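Valentina Farías has been sorting other people's small things for almost 18 years, and she still gets a little excited about a good basket. "I love one with a handle," she told me, settling in for what became a long and very happy talk. "You carry the whole lot to the sink, you carry it back, and you're done!" 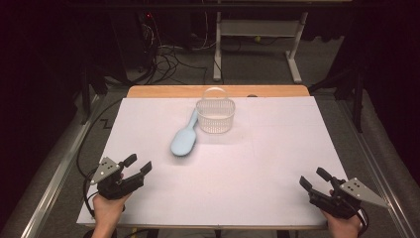 A clear basket and a light blue brush on the white board.

Her rule for the bathroom shelf is to start with whatever gets used every morning, and for most families (hers included, with three kinds of hair under one roof) that means the brush. "Give the brush a home first," she said. "Everything else can squeeze in around it."

She likes to work on a pale, plain surface, a habit she picked up from her old teacher, Sidra Kazmi. "Sidra would say, clear yourself a spot and keep it clear till you've made up your mind."

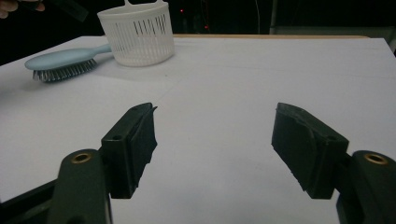

How often should a hairbrush basket be washed?
Every couple of weeks is plenty, with warm water and a drop of dish soap, and let it dry before the brush goes back in.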